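# turside-cell: setup and upkeep notes

Last updated April 8, 2023

Maintained by Ginevra Farina. 12 shares, 2 forks

## Read before trusting anything

This card covers the simulated two-arm cell we call Turside and the 748 episodes recorded in it. The Niker setup guide says the cell "comes up calibrated." It does not, at least not on any machine I have tried. Do the checks yourself and write down what you got.

## Gripper zero

Load the cell with the jaws open and nothing between the fingers. Step the sim once, then read the finger positions from the joint state. Don't read them from the config file, which only says what somebody wanted them to be.
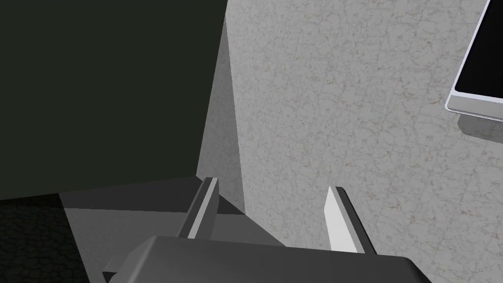
If the left and right fingers report different offsets, delete the cached calibration and load again. I have had to do this 4 times. The Rallo loader is supposed to clear the cache on exit, and I have yet to see proof that it does.

Wrist camera pose comes next. It is stored relative to the gripper housing, so changing the gripper model moves the view and gives you no warning.

## Arms and room

Both arms should load clear of the furniture. Check the collision shapes as well as the visible meshes. Chairs are the usual trouble: the Escobedo office pack gives them boxes much fatter than the legs you see. 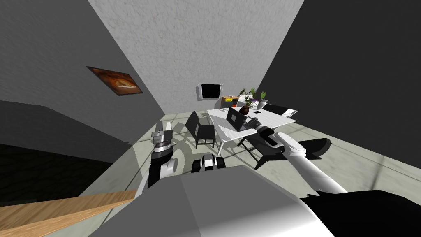 Overhead view of the Turside cell, both arms out, table and chairs loaded.

## Known problems

- Joint damping was copied from an older arm. I doubt the values.
- Resetting the room does not reset the wrist joints. Restart the process.
- "Realistic lighting" in the release notes means softer shadows. I found no gain from it in our own tests.

I would not use this cell to predict how a physical gripper wears or slips.

## Comments (3)

**pvk_lab:** Cache bug confirmed on Linux. Deleting the folder by hand works.

**mortise:** Are the chair boxes fixed in the new pack?

**G. Farina:** They say so. I haven't measured them yet.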